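Zirley Manipulation Data Project
Interim Progress Report to the Skivaline Fund
Reporting period ending in July

1. Purpose of this report

This report describes the work completed under the second installment of the grant and sets out the plan for the remainder of the term. It covers the collection of simulated demonstrations, the review of those demonstrations, and the use made of the funds released to date. Technical appendices are held by the project office and will be supplied on request.

2. Background

The grant supports the building of a library of demonstrations from which a learning system can be trained to handle small household objects. Under the agreement, the first stage of collection is carried out in simulation, and the second on a physical arm. The Fund asked at the last review that the simulated stage be brought to a stable state before any physical sessions were scheduled. The project has followed that request, and no physical sessions were held during the period.

3. Collection

A total of 352 demonstrations were accepted into the library during the period. Each one consists of a complete attempt by a human operator, who guides the simulated arm from a starting pose until the task is finished or the attempt is abandoned. Abandoned attempts are stored separately and do not count toward the figure given above.

Work was organized into five task groups. The group that received the most operator time was the righting of small vessels lying on their sides. Objects of this type are difficult for the current model, which tends to approach them as though they were standing and closes the fingers too high. Operators were therefore asked to record the full approach, including any pause or correction made before contact, and to begin with the gripper open and clear of the object.

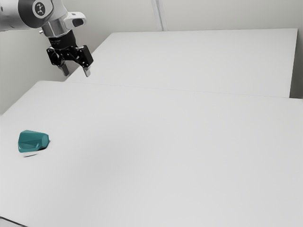
Object placement was varied between attempts. In the early weeks, most objects had been placed near the center of the work surface, and the model trained on those recordings performed poorly when the object was moved outward. Nga Đinh, who leads collection, revised the placement schedule so that positions close to the edges of the table are now drawn as often as central ones. Operators report that the edge positions take longer, particularly when the arm must fold back toward its own base, and the hourly yield fell after the change. The project considers the lower yield acceptable.

Backgrounds and lighting were kept plain for this stage. Textured surfaces and cluttered tables are planned for a later release of the scene set.

4. Review of recordings

Every recording is checked by two reviewers before it is accepted. Reviewers look for dropped control signals, contact between the arm and the table, and written task labels that do not match what the operator did. Where the reviewers disagree, the recording is referred to Tín Đỗ for a decision.

Label errors were the most common reason for rejection. Many came from a single menu in the Clidia annotation tool, in which "lift" and "set upright" appeared next to each other. The menu has been reordered, and the affected recordings were relabeled by hand.

A fault in the simulated contact model was also found. Light objects sometimes slid away from the fingertips before they were touched. The friction and collision settings were corrected, and recordings made under the old settings were withdrawn from the library. They are not included in the total reported in Section 3.

5. Staffing and expenditure

Two operators joined the team and completed training. Spending on operator hours was above plan because of the relabeling work. Spending on computing was below plan, and the project proposes to cover the difference from that line. The Fund's approval of this transfer is requested.

6. Next period

The project will complete the remaining edge positions for the vessel group and then retrain the model on the full library. Results will be compared with the earlier model on a set of placements that neither has seen. If the comparison meets the level set in the agreement, preparation of the physical arm will begin, starting with calibration and a safety review of the work area.

The main risk is delay in the physical stage. Replacement fingertips have been ordered, but the supplier has not confirmed a delivery date. The project office will notify the Fund in writing if the schedule is affected.

Submitted by Tín Đỗ, Project Lead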